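Subramaniam Fund – Student Projects
Progress report, Verthorpe robotics club, second period
28 August 2026

Hi all, and thanks again for bearing with the new report form. I'm told I wrote too much in the April one, so I've tried to stick to what we did, what we spent and what's next (no promises on length).

The short version is that we're a bit behind on the software and a bit ahead on everything else. The students are now driving the arms themselves every session, and the packing task we described in the proposal has gone from a sketch on the whiteboard to something they practice over and over. You'll remember the idea: two arms, one small table, a box, and an item that has to get from one to the other without being dropped or crushed. We named the project Mustinance, after a very long vote, and the name is now on everything including the snack jar.

Most of this period went into the approach – getting the grippers open, level and in the right spot over the table before anybody tries to grab a thing. It sounds dull and the students thought so too, right up until we started timing it. The old habit was to rush in with the fingers half closed and then fuss around for ages. Now they open wide first, stop, check both sides, and only then go down. Average time for a full attempt dropped to 56 seconds, which I'm really pleased with! The new students pick it up faster than the old ones, who have things to unlearn.

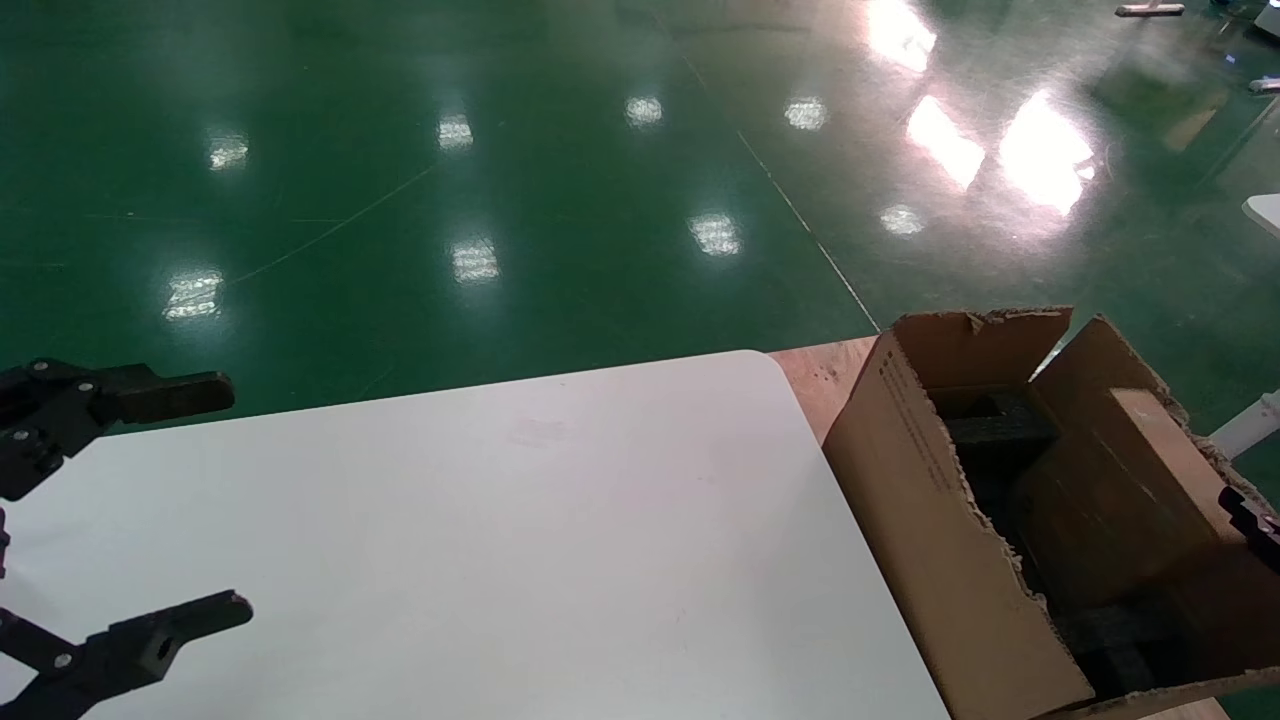
The other big job was the practice log. Every attempt gets written down, good or bad, with a line on what went wrong. We passed 700 logged attempts this period and I've read more of them than I'd like to admit. The most common note by far is some version of "came in too low." Next is "box moved," and we've started talking about that one properly, since cardboard slides and flaps get in the way of the fingers. One group wants to fix the box in place and the other group thinks that's cheating. I've let them run both ways for now and we'll compare the logs in the fall.

We also changed how the teams work. In the spring one student drove and everybody else watched, and you can guess how that went by the second hour. There are four roles now: driver, spotter, logger and resetter. They swap after every ten attempts. The spotter has the stop button and is allowed to use it without explaining, which took some getting used to for a couple of our more confident drivers. Attendance has held up nicely through the summer, and I put a lot of that down to people having a job to do.

On the money side, we've spent $2,000 of this year's grant. The biggest piece was replacement finger pads from Uramine, who were slow on the first order and very quick on the second. The rest was cables, a spare set of controllers and foam. I'd budgeted for a second table and we haven't bought it – I'd like to move that line over to pads and fasteners if you're okay with it. We go through them faster than I guessed. Receipts are in the usual folder, and the one missing from May is a shipping charge I'm still chasing. 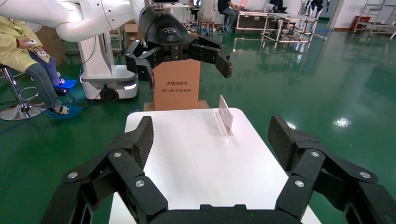

Practice session for the packing task, with a driver on the controllers at left.

Things that haven't gone so well: the replay software. We wanted students to be able to save a good run and play it back, and so far it plays back fine for the first few seconds and then drifts. Two of the older students are sure it's a timing problem. I think it's calibration, and we have a small bet on it. Either way it won't be done by the date in the proposal, and I'd ask you to move that milestone to the end of the next period.

I'd also like some advice on the fall showcase. We can do it as a live demo, with visitors standing close enough to see the fingers work, or we can run a contest between the teams with a scoreboard. The students want the contest. I'm leaning toward the demo, mostly because of the space, but I could be talked around.

Coming up next: a two-arm handover (one arm picks, the other one packs), a proper write-up of the fixed box versus free box runs, and a beginner evening for new members. I'll send the attempt log with the next report, along with a cleaned-up budget sheet. If you'd like to visit before then, evenings are best, and please let me know a few days ahead so I can get you on the sign-in list.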